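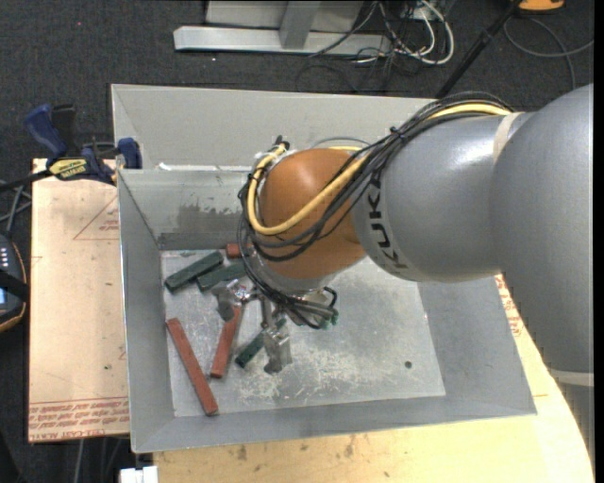

April
By the Stores Desk, Cliltbridge

Okay, so, bins! I've been looking after parts bins at Cliltbridge for 7 years and I still get excited about them, so bear with me. When I started, a bin was just the thing you tipped stuff into, and I didn't give the inside a second thought. Now it's the first place I look. Take the floor of this one, all those pale scratches and the whitish worn patches, and then the dark smudge low on the back wall. I love a floor like that (pause, let people look). It tells me where to put my hand first when I do a check, and the walls slope, so I feel along the bottom of those too.

Next bit is the hole. There's a small round one on the right side of the floor. Ask the room who has lost a washer down a hole like that! I always get hands. At the Zemulside store we lost so many that I started taping a square of card underneath, and I still do it.

Then ledges. People put things on ledges. There's a little white scrap sitting on this one, and I could show you a ledge in every building we have with something on it. My rule is that the ledge gets wiped when the bin gets wiped, same cloth, same trip.

Now the numbers, go slowly here. We have 1644 bins across the two sites and 790 of them are sheet metal. The rest are plastic and I'm not covering those today, come find me at the break. Every metal bin gets emptied, brushed out and looked at with a flashlight. I do the corners twice. If the scratches catch a fingernail, it goes on the Nishimura list for sanding, and if they don't, back it goes.

Labels, quickly. We use the Ultham tags, the big ones, on the front lip. I ordered 100 to try and ran out before lunch, so order more than you think!

Skip the part on stacking if it's past 3:30. Otherwise, pass the two sample tags around and take questions while they're going from hand to hand.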